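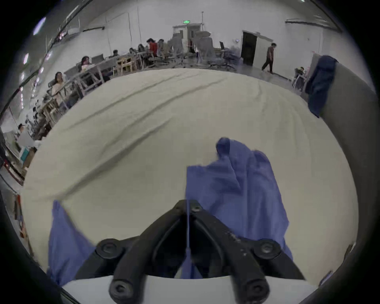
Diary / Sewing and mending

September, evening

Back from Plover at half past six. The hall was busy again, with people at the desks further down and me at the table with the cream tablecloth. I had meant to iron that cloth before I went and didn't, so the creases from the cupboard are still in it, long ones running corner to corner. It doesn't matter for cutting but it annoys me when I'm trying to see whether a fold is straight.

Today was meant to be for the blue. I have put it off all summer. It is a periwinkle sort of blue, a bit more purple in some lights, and I bought it at the Vunton market three years ago for a blouse that never got made. Since then it has been at the bottom of the bag under the lining scraps, and it came out of there looking like it. I dropped it on the table in a heap and left it while I looked for the tape measure, which was in my coat.

The first job was to decide what it is going to be. The blouse is out. I haven't the patience for collars at the moment and there isn't enough of it if I make a mistake with the sleeves. I had three ideas written down:

Cushion covers for the back room
A simple apron with ties
Napkins, plain hem, as many as I can get

I went for the napkins. They are dull to make but I can do one at a time and put them down when I've had enough. The ones we use at home are past it, and two of them have burn marks from the Christmas before last.

Cost so far: nothing new for the fabric. Thread was 300 pence at Farouk, which is the price on the receipt, though why they print it in pence I don't know. It is 100 per cent cotton and a shade darker than the cloth. I held it against the blue by the window and decided the hem would look better slightly dark than slightly light. I also wanted fresh pins but they only had the long ones with glass heads, and I have plenty of those.

Folding took longer than it should have. A soft cloth won't lie flat on another cloth, it drags the bottom one along with it, and the cream was already bulging where I had leaned on the table. I got one straight fold in and the rest stayed bunched. In the end I lifted the whole lot, pulled the tablecloth tight, and started again from the selvedge. It went better the second time. I marked the first square with chalk, then the second next to it, and stopped before cutting as my own scissors were at home and the hall pair chews everything.

I wrote the measurements on the back of the Drikex leaflet so I wouldn't lose them, and then nearly put the leaflet in the recycling on the way out. It is now pinned to the cloth.

Had my tea from the flask at four. Cheese sandwich, an apple. The kitchen hatch was shut. It is a big white room and the noise carries, so I heard most of a conversation about bus times without wanting to. The number that goes by the library has been changed again and no longer stops at the top of our road, so it will be the walk from the roundabout until they change it back.

I was pleased with the chair today. The padded grey ones are much kinder on the back than the folding sort, and I can sit for a good hour before I need to get up.

At home I put the blue through a cool wash by itself, which I should have done before marking anything. The chalk will have gone, of course. I'd rather lose the chalk than have the napkins shrink after they're hemmed. It is on the airer in the bathroom and the water ran a bit blue at the first rinse, clear at the second.

Posted the parcel. Rang the surgery and was put on hold, gave up, will try in the morning at eight. Electricity meter read 1,707, written on the calendar.

To take next time: good scissors, chalk, the small ruler, the iron if I can face carrying it, something to clip the tablecloth to the table edge. Clothes pegs might do. Also a bag for the offcuts, as I was putting threads in my pocket all afternoon and have just turned them out on to the bedroom carpet.

Soup for supper, the last of the leek. Bed by ten, I hope. The washing can be turned before I go up.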